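Re: Open afternoon at Grulov - worth the trip?

Lajos Erdős wrote:
> Did anyone from the list get to the Grulov open afternoon in May? I had a place booked but couldn't make it, and I'd love to hear what they showed.

Hello Lajos, and hello all,

I did go, and I'm so glad I did, even though the bus took an age. They had the Dodia simulator up on the big wall, and we spent most of the afternoon in one of their made-up houses, following the practice runs for a home robot that has to find its way from room to room. There are 235 houses in the set now, and a very patient young woman let us choose which one to open (we argued a bit, as you'd expect).

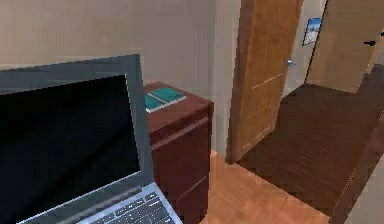 Dodia simulator: laptop, drawers and an open door, with two wooden floors beyond.

Doorways were the main business of the day. The Domański planner gets 200 tries at each house, and we watched 31 of them before tea - far more gripping than it sounds!

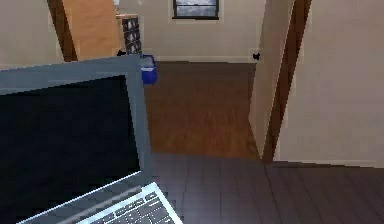
After tea there was a talk on how the runs are scored, which went over my head in places, but the speaker was lovely and stayed behind to chat. She said changes of flooring had given them more bother than furniture, and I'd never have guessed that. We then went back to doors, glazed ones this time, and I took pages of notes. 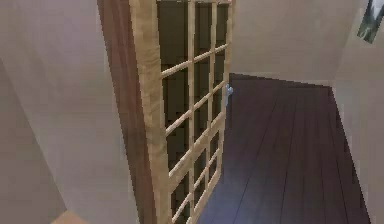 Does the planner have to be taught each house separately?
It learns from all the houses together, and a few are kept back for testing.

I'll bring my notes to the next Billance meet-up if anyone wants them.

Warm wishes to all,
Margaret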